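# Rerora wrist-view gripper comparison

Wrist-camera recordings and controller logs from a comparison of two parallel grippers, on one arm, doing board and connector handling next to an open computer chassis. 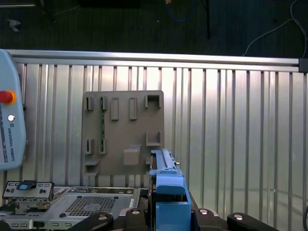 The comparison was set up to answer a narrow question: does a gripper with a single driven finger on a rail hold a thin board edge as repeatably as a gripper with two driven fingers, when both are given the same approach path and the same force limit? Everything in this repository serves that question. It is not a general manipulation dataset and the task variety is small.

Maintainer: Zuweira Bawa, Pluldale bench group.

## Contents

```
rerora/
 README.md
 episodes/
 warkine/
 nyarko/
 calib/
 wrist_intrinsics.yaml
 hand_eye_warkine.yaml
 hand_eye_nyarko.yaml
 splits/
 fit.txt
 held_out.txt
 tools/
 replay.py
 check_sync.py
 plot_force.py
 notes/
 changes.md
```

There are 605 episodes in total. 494 are listed in `splits/fit.txt`. The rest are in `splits/held_out.txt`, or were dropped from both lists for the reasons given under Known faults. Dropped episodes are still in `episodes/`, so do not glob the directory and assume you have the fit set.

## Hardware

| Item | Used here |
|---|---|
| Arm | Universal Robots, run from the standard teach pendant |
| Gripper A | Warkine, single driven finger on a rail |
| Gripper B | Nyarko, two driven fingers |
| Camera | Small colour camera at the wrist, fixed focus |
| Fixture | Grey plastic board with tabs, brackets and slots |
| Workpieces | Circuit board strip, connector, open metal chassis |

Gripper A is fitted with the narrow finger set. The wide set was tried in September and given up because it touched the neighbouring tab on the fixture before the pads reached the strip. No wide-finger episodes are included.

Gripper B is heavier. The payload and centre of gravity were entered separately for each gripper and are stored in the header of every episode. If you replay gripper B motions with the gripper A payload, the arm will sag slightly at the end of the approach and the insert will fail in a way that looks like a camera calibration error. We lost an afternoon to this.

Both grippers share one camera bracket. The bracket is keyed, but there is enough play in it that the hand-eye calibration has to be repeated at each change. Use the file that matches the gripper.

## Tasks

### T1: strip pick

The strip stands in a slot on the fixture. The arm approaches along the slot direction, closes on the strip, waits half a second and pulls it clear. An episode is marked `ok` if the strip leaves the slot and stays in the fingers until the arm reaches the hold pose.

### T2: strip return

The reverse of T1, starting from the hold pose. An episode is marked `ok` if the strip is fully seated. Seating is judged by the operator by eye and entered at the pendant. There is no sensor in the slot.

### T3: connector touch

The arm lowers the closed fingers to the connector on the chassis and stops at first contact. Nothing is gripped. This task exists to compare how the two controllers report contact, and it is the only one in which the force trace matters more than the video.

### T4: connector hold

As T3, but with the fingers open, closing on the connector housing at the lowest pose. The connector is not pulled. We had planned a pull variant and left it out after the first housing cracked.

## Episode format

Each episode is a directory.

```
warkine/T1_0100/
 wrist.mp4
 joints.csv
 gripper.csv
 force.csv
 meta.json
```

`joints.csv` holds joint positions and velocities as reported by the arm controller, in radians and radians per second.

`gripper.csv` holds commanded opening, measured opening, motor current and a status word. Opening is in millimetres between pad faces. For gripper A this is worked out from the position of the moving finger, and for gripper B from the mean of both.

`force.csv` holds wrist force in the tool frame, in newtons. Zero is taken at the hold pose at the start of each episode. It is not corrected for gripper orientation, so expect an offset when the tool tilts.

`meta.json` has these fields:

| Field | Type | Notes |
|---|---|---|
| `task` | string | `T1` to `T4` |
| `gripper` | string | `warkine` or `nyarko` |
| `result` | string | `ok`, `slip`, `miss`, `stop` |
| `payload_kg` | float | As entered at the pendant |
| `cog_mm` | list | Three values, tool frame |
| `force_limit_n` | float | Closing force limit |
| `operator` | string | Initials |
| `remark` | string | Free text, often empty |

`slip` means the fingers closed on the part and lost it. `miss` means they never had it. `stop` covers protective stops and any use of the emergency stop, whatever the cause. The three were merged into a single `fail` label in the first release, and scripts written for that release will need changing.

## Timing

The arm controller, gripper and camera each have their own clock. Arm and gripper logs are stamped on arrival at the recording machine. Video frames are stamped when the driver hands them over, so they run late by a fixed amount plus a small jitter.

The fixed part was measured by closing the gripper in view of the camera and comparing the first frame showing movement with the first change in measured opening. It came to 61 ms with either gripper mounted. `tools/check_sync.py` applies this shift and prints what is left over. It does not rewrite the files.

```
python tools/check_sync.py episodes/warkine/T1_0100
```

Do not use the video to time contact in T3. The finger tips are hard to make out against the connector at the moment of touch, and the frame interval is too long anyway.

## Camera view

The camera looks past the gripper, so part of the hand is always in shot. With gripper A the rail rises through the middle of the picture and hides a strip of the fixture behind it. How much is hidden depends on the pose. In T1 the target slot stays in view for most of the approach and is covered shortly before closing.

The ribbed metal wall behind the fixture reflects strongly. Exposure was locked after a few trial runs, as automatic exposure pumped whenever the arm turned towards the brighter side. Locked exposure leaves bright patches on the ribs and the fixture a little dark. We tried a matt cloth over the wall and took it down again, since it sagged into the path of the wrist.

The background has not been cropped. Floor, cables and the pendant are visible in some poses, and they move between sessions. A model trained on full frames can learn the session from these, which matters because grippers were changed between sessions and not within them. For any learned comparison of the two grippers, mask everything beyond the top rail of the wall.

## Results so far

These are working notes and will change as the held-out set is labelled again.

- T1: no difference we would defend. Gripper A slips slightly more often at the lowest force limit. Above that the two are level.
- T2: gripper A is better. Its fixed finger gives a known face to push against, and the strip arrives at the slot in the same lateral position each time. Gripper B centres the strip between two moving pads, and the centre drifts as the drive warms up.
- T3: the gripper B controller reports contact sooner, but it also reports contact in free air during fast moves. With the threshold raised enough to stop this, the lead is gone.
- T4: gripper B is better. Closing from both sides puts less side load on the housing. With gripper A the arm has to shift to bring the fixed finger up to the part first, and any error in that shift goes into the connector.

Cycle time was logged but should not be compared. The gripper A driver waits for a settled position before returning and the gripper B driver does not.

## Known faults

- Several T2 episodes with gripper B have a frozen `measured opening` column. The status word is correct. They are left out of both splits.
- Early T3 episodes were recorded with the wrong centre of gravity. The header shows what was entered, and the force traces have a slow ramp during descent. Also left out of both splits.
- Pad wear was not tracked. Pads on gripper A were replaced once, between T1 and T2.
- The pendant speed slider was not logged before the second release. Joint velocities are reliable, so the speed can be recovered from them.

## Replay

```
python tools/replay.py --episode episodes/nyarko/T4_0061 --dry-run
```

`--dry-run` checks joint limits and prints the path without connecting to the arm. Without it, the script asks for the gripper name and refuses to run if the answer differs from the header. Run the first replay at reduced speed with a hand near the emergency stop. The fixture position on your bench will differ from ours, and the script has no means of finding it. Edit `FIXTURE_OFFSET` near the top of the file before connecting.

## Use and contact

Free for research and teaching. Please give the release number with any results, as the labels differ between releases. Faults in the logs or labels should be reported as issues with the episode name in the title.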